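Chapter 17
Stone in the Home: Choosing, Cutting and Keeping It

In February a quarry is a quiet place. The blocks stand in rows, each with a painted number, and the cutters decide which of them will become floors, which will become steps and which will be sold as waste. A student who wants to understand a kitchen counter should begin with these rows, for most of the later problems are already inside the block.

Marble was limestone before heat and pressure changed it. During this change the old grains grew again as crystals of calcite, and other minerals were pressed into bands and threads. A vein is therefore a part of the history of the stone. It can also be a weak line, and the saw operator must know which way it runs before he sets the block on the table.

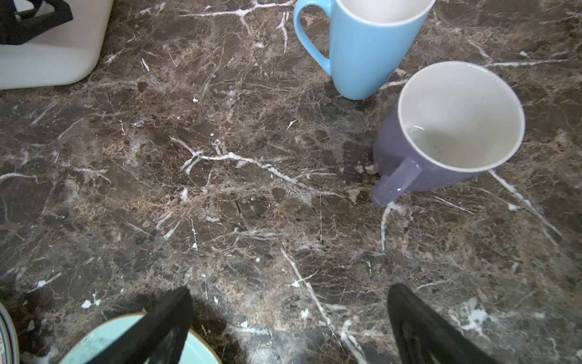 Veins are not a reason to refuse a slab, was the reply from the workshop at Watbridge when we asked, but a customer should see the whole slab and sign for it, as a small sample tells very little about a busy stone. We agree with this advice. Exercise 2 at the end of the chapter asks you to plan a cut around such lines.

The second subject of the chapter is acid. Lemon juice, vinegar and many bathroom cleaners attack calcite and leave a dull mark. This mark is called an etch, and it is different from a stain – a stain is color that has gone into the stone, while an etch is damage to the surface itself. Sealer helps against the first and does almost nothing against the second. Table 17.1 on page 244 compares marble with granite, slate and quartzite in this respect.

Before you read further, you should know these terms: block, slab, honed, polished, etch, sealer. Honed and polished surfaces are treated in section 17.2.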